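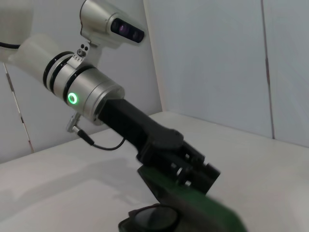

*Figure 2. Robotic arm with a green object in its gripper.*

## Setting Up Your First Family Meeting

Welcome to the part of the Kelldale Family Kit that most households are a little nervous about! A family meeting is simply a regular time when everyone at home sits down, says what's going well and what isn't, and settles a few practical things together. Give yourself an evening to prepare, and please don't worry if the first one feels stiff.

1. Open the Okov planner on your phone or computer and enter the starter code **3143**. You'll be asked to choose a household name (the children usually have strong opinions on this one, so let them help).
2. Pick a time when nobody is hungry or rushing out the door, and set the length. The planner allows up to 50 minutes, but with children under eight you'll be glad you chose fewer.
3. Print the agenda sheet from page 188 and leave it on the refrigerator for a few days, so everyone can add a topic in their own words or with a drawing.

**Note:** Topics added by a child should stay on the sheet exactly as written, spelling and all.
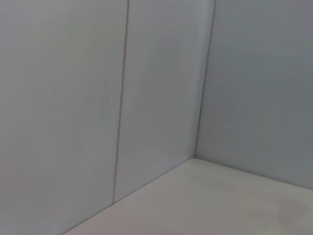 4. Choose your meeting spot and try to keep to it from one meeting to the next. The kitchen table is a fine choice, and so is the living room rug, as long as the television is off and the phones are in another room. Younger children do best facing something dull, and a plain corner like this one, smooth pale walls coming down to a light floor with nothing on them, gives wandering eyes very little to chew on.
5. Place the Nijs talking cards face down in the middle. The youngest person draws first, reads the card aloud (or has it read to them), and answers before anyone else joins in.

**Caution:** Please don't use the meeting to hand out punishments. If something serious has come up, talk it over privately with the child beforehand.
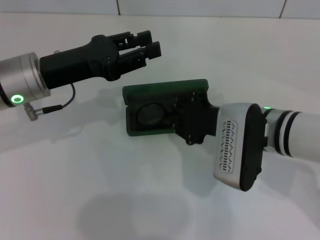
One parent wrote to us in January that her teenager refused to draw a card at all, and that letting him keep the notes instead was what got him to stay in the room. We liked this so much that note keeper is now a role you can assign in the planner, under **People > Roles**.

6. Close with something pleasant, such as choosing a dessert or a weekend outing, then tap **Finish** to save the notes and schedule the next meeting.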